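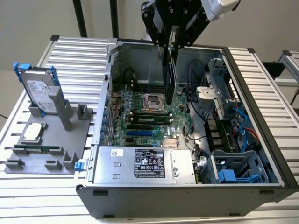
1/ PC teardown cell, part 3

Back on the shared workshop build. The goal is an arm that can move parts between an old Dell tower and a tray, and do it the same way every time. I'm calling the project Sturkeck.

2/ The tray is 3D printed. Each part gets its own pocket or slot: drive in its caddy, CPU, RAM stick. The stops took longer to get right than the arm code did. Total print cost for the tray, failed versions included, was 194 dollars.

3/ Cards are the hard part. They're thin and tall, and the fingers have to come down on both sides without touching anything nearby. I teach the approach from the wrist camera and check it against the fixed one.

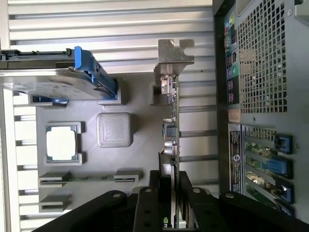 Wrist camera, fingers on either side of a card.

4/ Grip force is set low. I'd rather drop a card than crack one. The script is 1227 lines now and a lot of that is waiting and checking – not pretty, but I can read it.

5/ Next job is the angled approach. The wrist has to tilt a long way and the cable runs out of slack before the joint does.

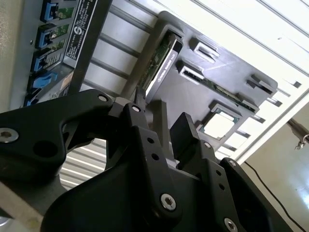 Huia Baxter: Did you try running the cable along the outside of the elbow? That bought me another 8 degrees on mine.

6/ Not yet, will do. I have clips left over from the Riluvska build.

7/ Put-down works from a fixed height above the tray. If I move the tray, I have to teach it all again, so it's getting bolted down in October. 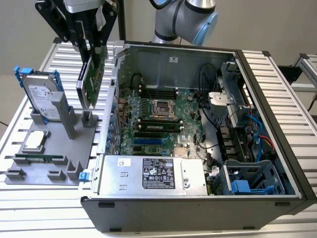

Sakalauskas: Put two dowel pins in before the bolts. Bolts alone will let it shift.

8/ Good call – adding pins to the list. Files go up once the tray is fixed in place.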